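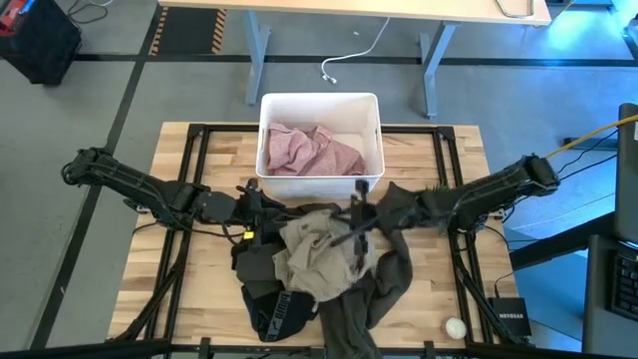 Week 6: Provenance and the return of museum objects
Course notes, Museums and Their Collections
Instructor: Celeste Morais

Reading before class: Humphreys, chapter 2, and the Stonddale case file.

1. What provenance means

Provenance is the record of who has owned an object and how it passed from one owner to the next. A full record runs from the maker to the present holder. Few records are full. Gaps are most common in objects bought at auction before museums kept detailed purchase files.

A gap does not prove theft. It means the museum has to look further: dealer invoices, shipping lists, old labels on the base or back, letters between curators.

2. The Stonddale case

The Stonddale Museum holds 747 carved and woven pieces from the Tuneo valley. Most came in a single purchase from a dealer named Egger. His ledger lists 410 of them by number. For the rest there is only a total price and the word "various."

Nia Humphreys spent two years matching the ledger to the museum's own cards. She found 60 pieces that a mission report describes as taken from a meeting house while the owners were away. The museum now treats these as a separate group, and the return claim covers them only.

Points to note from the file:
- The purchase was legal under the law of the buyer's country at the time.
- The Tuneo council asked for the pieces long before the museum answered.
- The museum first offered a long-term loan. The council refused, as signing a loan would have meant accepting the museum as owner.

3. Terms

Restitution: giving an object back because it was wrongly taken.
Repatriation: sending an object back to a country or community of origin, whatever the legal position.
Deaccession: formally removing an object from a collection. It usually has to come before either of the above.
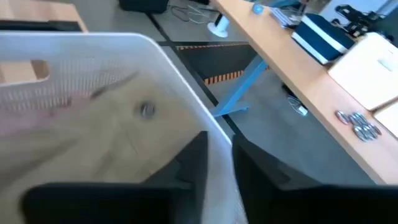
White plastic basket with slotted sides and a handle cutout.

4. For discussion

Should the pieces listed only as "various" be returned with the others? Who should carry the burden of proof? Bring a one-page answer that cites the ledger at least once. We will compare it with the Gralent agreement next week, so read the first section of that too.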